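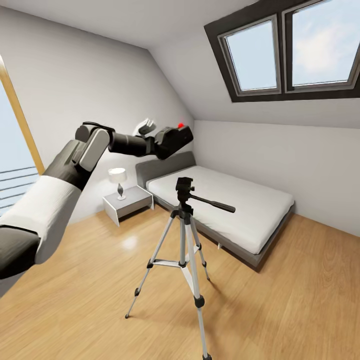 Robot-assisted room surveys: what changes for Rudley staff

From October, the equipment-handling stage of furnished room surveys at Rudley will begin moving to robot assistance. The Bajpai programme has spent the summer preparing for this in a simulated flat, and colleagues in the Surveys and Lettings teams have asked for a plain account of where matters stand.

Each survey currently requires two members of staff to bring in a tripod, level it, fit the camera and clear everything away before moving to the next room. Under the new arrangement a two-armed robot will handle the camera and the tripod. The surveyor will remain responsible for the room, the choice of position and the finished record. Deciding whether a room is fit to be surveyed at all stays with the surveyor — this point was raised at both staff meetings and is now written into the procedure.

The attic bedroom was chosen as a starting point at the request of the survey team, who know sloping ceilings well. In the simulation the tripod stands on the floorboards in front of a double bed, its head ready for a camera. Retrieving a camera from floor level is a separate exercise, with an arm on either side of it and the grippers open. Kipchumba Mugo and Vandana Nautiyal have reviewed 900 practice runs between them and have sent their comments to the suppliers, Totuston.

Posts and training

No post will be withdrawn as a result of the change. The seven colleagues who now work as survey assistants will be offered training as robot operators, on their present grade during the training period and on the operator grade afterwards. Those who prefer not to retrain may apply for a transfer within Zoson, and their length of service will be preserved. Lifting and carrying will reduce. Time spent at a screen will increase, and the rest break policy has been amended accordingly.

All 93 members of the Rudley workforce will receive the revised safety guidance. Operators must complete the full course before working beside the machine — there will be no exceptions for experienced staff.
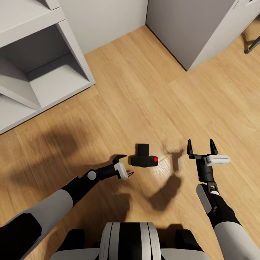 Meenakshi Rathore
Workplace Change Manager, Zoson
September 2026

Questions about grading should be addressed to Archie Pringle in Personnel. Kuldeep Kushwaha will hold drop-in sessions for survey assistants in the Rudley training room, and line managers are asked to release staff who wish to attend. Comments on the draft procedure may be made in writing or through a staff representative.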